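空き箱は本当に資源なのか　ピペットチップの詰め替えをめぐって

「箱は捨てていません。少なくとも、捨てているつもりはないんです」

マカリオ・クエバス氏は最初にそう言った。ドロントンにある受託分析会社ウィラックで、実験室の消耗品と棚の管理を任されている人である。取材の申し込みのとき、こちらは「チップ箱の詰め替えは割に合うのか」という題をそのまま伝えてあった。電話口で少し黙ってから「割に合うかどうかは、来て見てもらったほうがいい」と返してきたのだから、本人にも思うところはあったのだろう。

ピペットチップは、液体を量り取るピペットの先につける使い捨ての先端である。穴の並んだ台に立てた状態で箱に収まっていて、使う人は上からピペットを差し込んで一本ずつ取る。チップがなくなれば、箱と台が残る。どちらもまだしっかりしたプラスチックで、蝶番もきちんと動く。だから捨てにくい。捨てにくいから棚に積まれる。

ウィラックが詰め替えを始めたのは前の年度で、きっかけはペデルという業者の営業だった。チップだけを買い、手元の箱に入れ直せば、ごみも費用も減るという話である。クエバス氏は乗り気だったという。

「きれいな箱を捨てるのが嫌だったんですよ。家で瓶を取っておくのと同じです」

瓶と同じだと言われると、疑いたくなる。うちの台所にも、洗って取っておいたまま一度も使っていない瓶が並んでいる。そう言うと、氏は「うちの棚もそうなりました」とあっさり認めた。昨年度の末に数えた空き箱は558個。同じ時期に詰め替えて使いに出した箱については、数えていないそうだ。片方しか数えていない数字で効果を語られても困るのだが、と重ねると、「そこはロサリンダに言われました」と苦笑した。

ロサリンダ・ガッチャリアン氏は購買の担当で、この日は途中から同席してくれた。詰め替えには最初から賛成していない。

「一箱あたり安くなります、という資料は見ました。チップの値段だけを比べれば、そのとおりです。箱を開けて、詰めて、拭いて、ラベルを貼り直す時間が入っていませんでした」

では、その時間はどのくらいなのか。二人の答えは食い違った。クエバス氏は「慣れれば苦にならない」と言い、ガッチャリアン氏は「慣れる前に担当が替わる」と言う。測った記録があるのは一度きりで、60箱を詰め替えた日のものだ。記録には、そのうち56箱が使いに出され、残りは戻されたとある。理由の欄には「ふた」とだけ書いてあった。

ふた、とは何か。

「閉まりきらないんです」とクエバス氏。「見た目は何ともないのに、押すと片側が浮く。何度も開け閉めした箱に多い。だと思います」

だと思います、という言い方が気になった。新品でも浮く箱はあるのではないか。氏はしばらく考えて、「あるかもしれません。新品は押して確かめないので」と答えた。
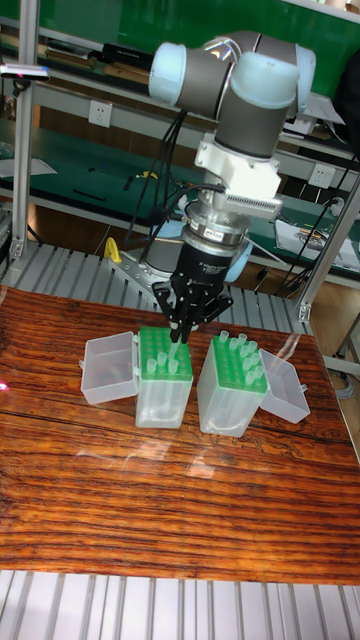

ふたの話はここで終わらない。滅菌した箱のふたが浮いていれば、中身を滅菌済みとして扱うわけにはいかなくなる。ウィラックでは、ふたの浮いた箱のチップは滅菌の要らない作業に回すことになっている。回す、と言えば聞こえはいいが、要するに格下げである。格下げ用の棚は一段分しかなく、いっぱいになるとどうするのか尋ねたところ、ガッチャリアン氏が先に口を開いた。

「隣の段に置きます。隣は滅菌済みの段です」

クエバス氏は「テープで区切ってあります」と言い足した。テープの色を聞くと、二人とも棚を見に行った。青だった。滅菌済みの箱に貼るラベルの縁も青である。色を変える予定はあるという。いつかと聞いたが、そこまでは決まっていなかった。

作業の中身についても聞いた。手袋を替え、台の縁を拭き、空の箱を作業台の手前に並べる。台ごと差し替える型の詰め替えなら、古い台を外して新しい台を押し込むだけで済む。音がするまで押すのがこつだそうだ。袋入りのばらのチップを一本ずつ立てるやり方も試したが、こちらは早々にやめている。

「あれは無理です。一本ずつというのは、人にやらせる仕事じゃないと思いました」

それなら最初から台つきの製品だけを買えばよさそうなものだが、台つきは割高になる。ガッチャリアン氏の計算では、ばらと台つきの差額は、ウィラックのひと月の注文で1549円だった。大きいのか小さいのか、判断に迷う額である。氏は「小さいです」と言った。「小さい差額のために、あれだけ話し合いました」

しかも、台ごと差し替えるのなら、古い台は余る。箱が助かった分、今度は台が積まれていく。この点を指摘すると、クエバス氏は引き出しを一つ開けて見せた。台が重ねて入っていた。業者の回収に出せるはずだが、回収の条件に「同一製品に限る」とあり、ウィラックの引き出しにはペデルのものとアンサーのものが混ざっている。見分けるには裏を返して刻印を読むしかない。

「読めばいいだけなんですけどね」

読んでいないのだった。

アンサーというのは、詰め替えを始める前から取引のあるメーカーで、今も急ぎの注文はこちらに出しているという。二社の箱は、ぱっと見にはよく似ている。どちらの台がどちらの箱にはまるのかを聞くと、クエバス氏は「はまります」、ガッチャリアン氏は「はまるように見えます」と言った。はまって見えるが少し低い、ということがあるらしい。台が低ければ、ピペットを差し込む深さも変わる。手でやっていれば指が勝手に合わせてしまうので、低いことに気づかないまま使い切る人もいる。

私は、互換性という言葉をもう少し慎重に使ってほしいと思う。ペデルの案内には「主要な箱に対応」と書かれていた。主要とはどの箱のことか、一覧はついていない。クエバス氏が問い合わせたときの返事は、「現物でお試しください」だったそうだ。試すのは客で、試した結果はどこにも載らない。

詰め替えをやめるつもりはないのか。そう尋ねると、クエバス氏は首を振った。

「やめません。ただ、全部の箱でやるのはやめようと思っています。使用回数を箱の底に書いて、決めた回数が来たら終わりにする」

何回で終わりにするのかは未定である。五回という案と三回という案があり、根拠はどちらにもないと本人が言う。根拠がないなら少ないほうでいい、というのがガッチャリアン氏の意見で、これには私も賛成する。底に書いた印が滅菌のあとも残るのかどうかも、まだ確かめていないそうだ。油性ペンで書いたものは薄くなり、鉛筆はプラスチックにのらない。貼り札なら残るかもしれないが、貼る手間がまた一つ増える。

帰り際に、使いかけの箱についても聞いてみた。前の列から取る人と、端から取る人と、真ん中から取る人がいる。半分ほど残った箱が何箱もできて、誰もそれを寄せようとしない。寄せれば箱は減るのに、と言いかけたところで、クエバス氏に止められた。

「寄せるのは禁止です。ロットが混ざるので」

使いかけの箱は、使い切るまでそのまま置く。新しい箱を開けるのは、同じ種類の使いかけがなくなってからと決まっている。守られていますか、と聞くと、ガッチャリアン氏が声を立てて笑い、クエバス氏は「張り紙はしてあります」と答えた。張り紙は棚の扉の内側にある。扉を閉めれば見えないし、開けているときは箱のほうを見ている。

次の棚卸しでは、空き箱だけでなく、使いに出した箱と戻ってきた箱も数えるという。担当はまだ決まっていない。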